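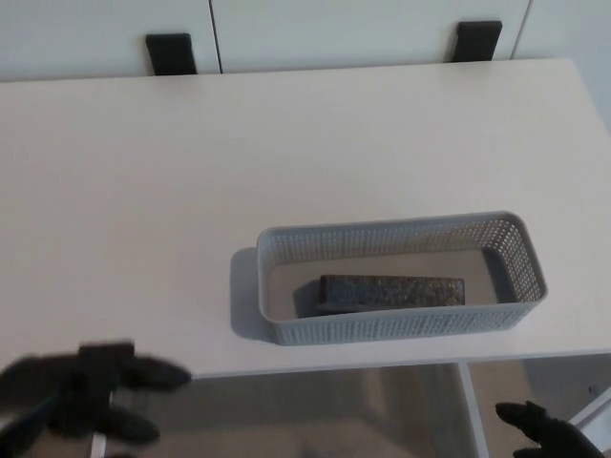 **Figure 1.** The block-and-basket task on the white table, with both hands of the robot in view.

### 4.2 Block and basket

We reviewed the Prevska hand kit as sold, with the Tosus control software at its default settings. The task uses one dark block and one light gray plastic basket with perforated walls. A trial counts as a success if the block ends in the basket and the basket stays on the table. We ran 100 trials and logged 94 successes.
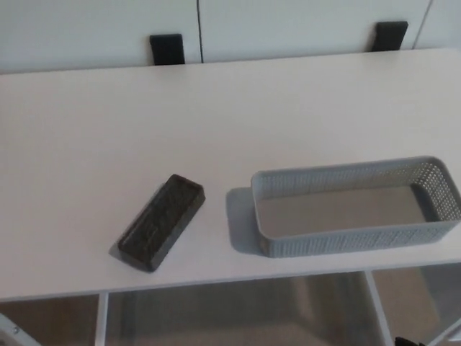
Start positions were drawn from a list of 14, all with the block outside the basket and to its left. The operator reset the table by hand between trials -- the kit has no reset routine. Setup took 7 minutes from power-on, including the head camera check. The vendor's manual recommends the Skoryk calibration mat for this step, but it is sold separately and we did not use it. Failed trials were kept in the totals and were not repeated.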